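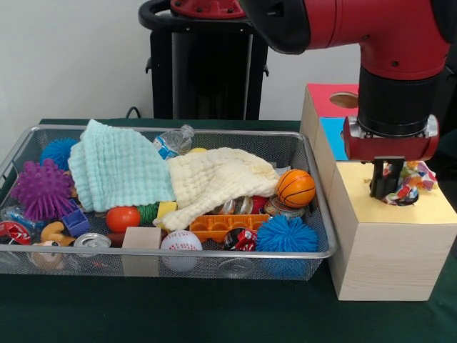 Tidying the toy basket - notes for Rilloddale parents' evening, 13th August

Running order: hello, the mix, sorting, cloths, questions. Keep it moving, Akosua needs the hall after.

Hello bit
Thank Hubert for the urn. Thank Domenica Gasser for chairs.
Who I am - nine years running the Drudileck toy library, 1,293 loans last year. Don't read out all the figures, they're on the handout.
Ask: who's got a basket at home that everything goes in? Hands up. Wait for the laugh.

The mix
Big wire basket, rolled rim. Good because you can see through the sides, bad because you can see through the sides.
What ends up in one: spiky balls, building block, crushed drinks can, water bottle on its side, couple of muslins over the lot. Sound familiar?
Toys and rubbish go in togther. Nothing wrong with the basket, it just has no rules.
Rule one at our house - cans and bottles out first, before you even look at the toys. Two minutes.
Then cloths. Cloths hide things. Blue spiky ball half under the aqua one, you'd swear it was lost. (Tell Florian Moser's story about the missing dummy, SHORT version.)

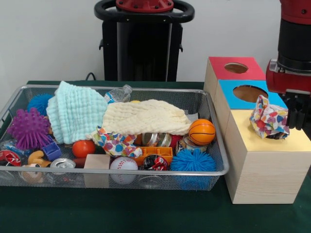
Sorting
Three piles on the floor. Bouncy, building, soft. Don't do more than three, they lose interest.
Balls are easy so start there. Let the little ones find them.
Blocks next. Odd pieces in a jar, look again in November. If it's not been asked for by then it goes.
Anything cracked or sharp, bin, no debate. Crumpled plastic as well.
Someone will ask about washing spiky balls. Warm water, drop of washing up liquid, old toothbrush, leave on a towel overnight. Check with Akosua re the ones with long strands??

Cloths and the boxes
This is the bit they'll like so slow down.
Wooden boxes with a hole in the coloured top. Patterned cloth goes in through the hole. Pushing in is half the fun, pulling out is the other half.
One cloth per box to begin with. Thin cotton, nothing with a fringe. Big muslins are too much for a small hole, fold those and keep them seperate. 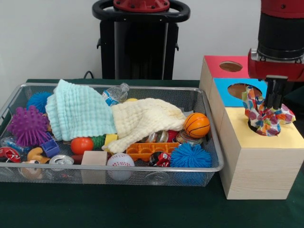
Toddlers will post anything once they get the idea, so check the boxes before you hunt for keys. Florian Strebel lost a bus pass for a week.
Put the boxes next to the basket, same height. Then a cloth has somewhere to go when it comes out of the heap.
Older ones: do it by colour. Or race a sand timer.

Questions
How often? Once a week, after tea.
Where do boxes come from? We lend them, Gevel road side entrance, ring bell. 156 families on the list now so book.
Is it noisy? Yes.

Handouts by the door. Pens back please!! Lost loads last time.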